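Speaker Notes
Teaching by Hand and by Remote: Two Years of Demonstration Work at Castia
Presenter: Maxine Harawira, Applied Robotics
Session length: 20 minutes, followed by questions
Version of 1/13/24

Slide 1. Title

Thank the organizers and the session chair. Introduce the program in one sentence: Castia trains robots to carry out household handling tasks from demonstrations given by people. State that the talk concerns how those demonstrations are given. Model design is covered in the paper by Mogens Hjaltadóttir and will not be discussed today.

Slide 2. Two ways to show a task

The first method is hand guidance. The operator takes hold of the arm and moves it through the task while the joints are left free. The second is remote control, which we run through a system called Osto. The operator wears a tracked glove, and the arm and fingers follow.

Each method has a cost. Hand guidance is easy to learn, and most new operators give a usable demonstration on their first day. It also puts the operator's own hands and sleeves in view of the robot's cameras. Remote control keeps the operator away from the arm, but the sense of touch is lost, and new operators tend to squeeze too hard.

Pause here. Ask for a show of hands: who in the room has used either method?

Slide 3. The collection to date

Read the figures slowly. The collection holds over 3,000 demonstrations. Of these, 789 were given by hand guidance and the remainder through Osto. A total of 31 operators have taken part, most of them with no background in robotics.

If asked about the imbalance, explain that hand guidance was reduced in November of the first year, when the glove became available at both sites.

Slide 4. Working with a three-fingered hand

Explain that a person wearing a glove has more fingers than the robot does. The operator's thumb, index finger and middle finger are mapped to the robot's fingers, and the other two are ignored. Operators are told to keep the unused fingers relaxed. Many curl them anyway, and the glove then shifts on the palm and must be fitted again.

Soft objects remain the hardest category. A cup gives the operator a clear edge to close on. A folded cloth or a cushion does not, and the operator must judge the grasp by eye.

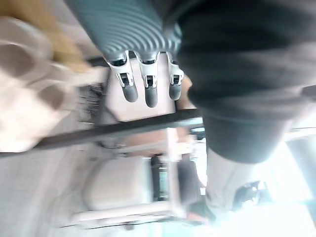

For this reason the program asks operators to slow down in the last part of the approach and to hold still for a moment before closing the fingers. The pause gives the wrist camera a steady view. Natália Godinho reviewed 470 demonstrations for blur during the approach and found that the instruction was followed far more often when it was repeated at the start of each session — a printed card had little effect.

Slide 5. People near the arm

Present this slide in full, even if time is short.

A second person is present at every session. That person holds the stop button and does not reset objects while the arm is powered. Between demonstrations the operator says "clear" aloud, the arm is stopped, and only then are objects moved. These rules were drafted by Chantelle Moodley and apply at Figueiredo and Plitgate alike.

Recordings in which a person passes close to the camera are kept. Early in the program they were deleted, and the resulting models behaved poorly in rooms where people were moving.

Slide 6. What we would change

Operators should be allowed to discard their own work. Under the first protocol, a poor demonstration could be removed only by a reviewer, sometimes weeks later. Operators usually know at once when a grasp has gone wrong, and they now mark it with a foot pedal.

Sessions should be shorter. Quality falls in the second hour, particularly with the glove.

Written task descriptions should state the goal and leave the path open. Our early instructions told operators where to place each finger, and the demonstrations came out stiff and alike.

Slide 7. Acknowledgments

Name the operators at both sites as a group. Thank Vasco Serrano for maintaining the Osto software. Leave the contact slide on screen during questions.

Likely question: can the two methods be mixed in one training set? Answer that they can, provided each recording is labeled by method. Refer detailed questions to Mogens, who will be seated near the front.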